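Home Issues Articles Authors Search

4.2 Colour of the table covering

The second part of the survey asked how the colour of a table covering changes the way people judge a shared meal. We sent 1,000 forms to customers of the Hukier and Trovero dining rooms, and 847 came back complete by 11th April. Each person gave a score for comfort, and a second score for how long they would like to stay.

White cloth received the highest score for comfort among older guests. Younger guests preferred plain paper, and many of them wrote that they felt less worried about spilling something. This agrees with the earlier work of the Ilham project, although in that study only 500 forms were used and the neighbourhood was different. We did not find a clear effect on the wish to stay — the answers were too mixed, also when the two dining rooms were treated separately.
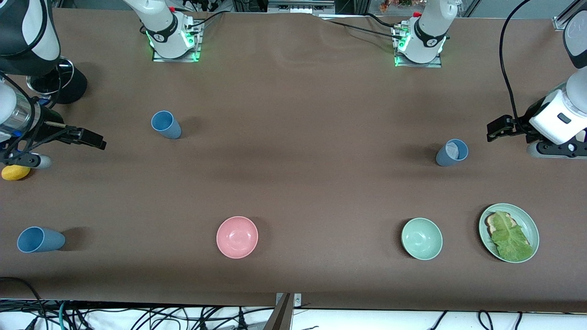

TABLE COVERINGS

Figure 5. Tableware on a long tabletop covered in smooth brown paper. Scores for paper coverings are given in the next section.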